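Norðdahl Questions Claims Made for Air-to-Water Units, Calls for Full-Year Test Results

LESEDTON, 15 February 2019. Norðdahl, a maker of water treatment equipment for small towns, today published its own review of units that pull drinking water out of the air. The review finds that most of the output figures used to sell them were measured in warm, damp weather and tell a buyer very little about the rest of the year.

The company ran a Ledik unit, bought at list price, on the roof of its Lesedton workshop. In August, its best month, the unit made 1,293 liters. That is a fair amount of water. It is also well short of what the sales sheet led us to expect, and the drier months were worse. On 15 nights the tank held less in the morning than a family of five would use for cooking.

"We wanted this to work, and we would still like to sell one," said Halfdan Hjaltested, who led the review. "But a town that is short of water usually has dry air too. I have yet to see a brochure that puts those two facts on the same page."

Power use was the second concern. The unit is sold as solar, but the panels that came with it could not run the fan and the cooling plate through the night, when the air holds the most moisture for its temperature. Grid power made up the gap. Norðdahl's review lists the grid power used apart from the solar power, month by month, and asks other makers to do the same.
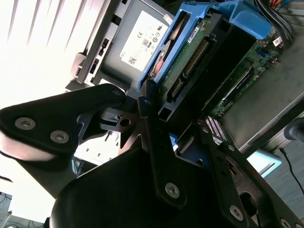 Poul Mogensen replied to an early draft that the review was too hard on a young product, that filter pumps were poor in their first years as well, and that a village with no well and no road would gladly take 20 liters a day from any source. Norðdahl accepts the last point. It does not think the point excuses a sales sheet written from one good week.

The review also looks at cost. Over the test period, each liter from the roof unit cost more than trucked water delivered to the same address, even before the price of new filters was counted. Makers often say that costs will drop as sales grow. They may. Norðdahl found no signed order large enough to show it.

Norðdahl sells a competing product, the Fadon brackish water filter, and readers should weigh the review with that in mind. The daily logs are being released in full, bad days included, so that others can check the sums.

The review and logs are free on request from the Norðdahl office in Lesedton.

Press contact: Elínborg Juhl, Norðdahl, Lesedton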